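Chapter 7
When the Gripper Lets Go Too Soon

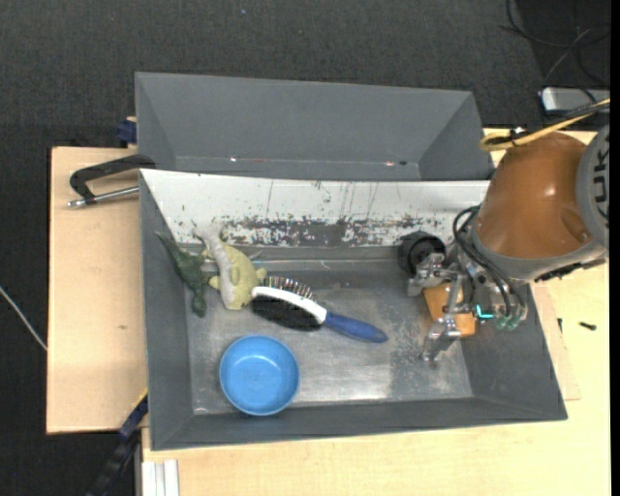 Moynihan Department of Handling and Automation, Tretlow

February, a Pladlow cell picking mixed items from a bin. The log gave 2,000 picks attempted, 1,728 good. Of the failures 104 were put down as "dropped" and the rest had no cause writen at all. So where do you start?

Start with the bin. Toys, a brush, a bowl - all need a different grip. Then scraped walls. Then cables, checked with the power off and locked out. This chapter takes faults in that order, and keeps gaurding and safe stops for section 7.4.

Related chapters
6 Cables and Strain
8 The Trokow Stop Fault
9 Writing a Fault Log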